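Notebook, June - waxed finish trials, Jurumura beeswax against Leiva blend

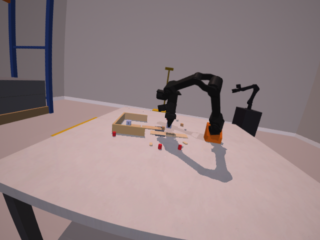 Category: Finishes and surface treatment

Carried on from the May pages. Aim is still to settle on one wax for the small beech and lime pieces, so we stop keeping two tins open. Offcuts from the Plelosetti batch, sanded to the same grit as before, end grain sealed with thinned shellac.

Mix A: Jurumura yellow beeswax in raw linseed, one part to five by weight. Melted in the water bath, stirred until clear, poured at 09:40. Set softer than last month's pot. Suspect the oil, as it came from the new drum.

Mix B: Leiva blend straight from the tin. Contains some carnauba according to the label, proportion not given.

Both rubbed on with cotton, left for 40 minutes, buffed by hand. Second coat after 16 hours. Shop temperature held fairly well overnight, humidity crept up towards morning (door left ajar, see log).

Results after second coat:
A - warm tone, slight drag under the finger, darkened the lime more than wanted. Smell persists.
B - harder, brighter, shows cloth marks on the flat faces. No colour shift worth noting on beech.

Water drop test: A marked at about 5 minutes, faint ring, went off when re-waxed. B showed no ring in the same time but had a dull patch where the coat was thin. Repeat with the drops covered, evaporation is muddling the comparison.

Tried the Wamo pad on one B offcut. Quicker than cotton, but it leaves lint in the open grain. Not worth pursuing unless the pads can be washed first.

To do:
- new pot of A using oil from the old drum, same ratio
- B on lime, thin coats only
- check whether shellac on the end grain is stopping the wax taking at the corners
- relabel the tins, the lids have been swapped again

Leaning towards B for beech. Lime undecided.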